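Notebook | Rooms | Stock | Log in

Filed under: Building fabric, windows

March, 14:20. Room 203, outward-opening sash. Pao-chu Yeh reported stiff travel over the last part of the swing. Opened it and looked at the stays before cleaning.

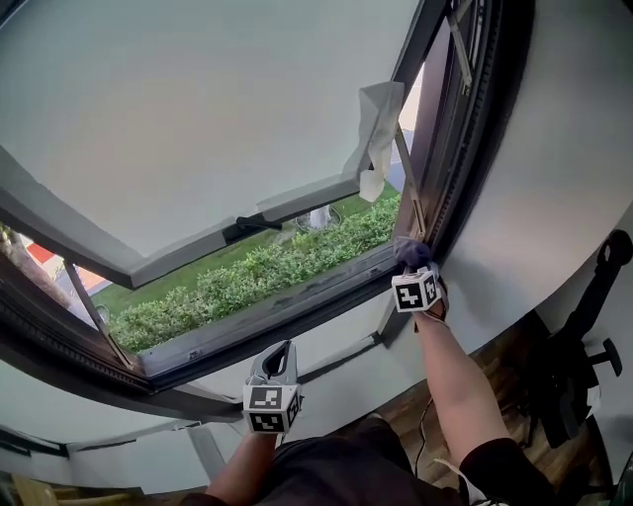
Sash open, stay arms and lower rail. Dust and smudges on the dark sill rail.

To do: vacuum gasket channels, wipe rail, check screws on right stay for play. Paper taped at the upper right corner to come off. Latch handle to be tried after cleaning. Ask Jintana if Riis still stocks the arms.

Recent entries
Room 200, door closer
Bench 3, vise jaws
Sealant test 22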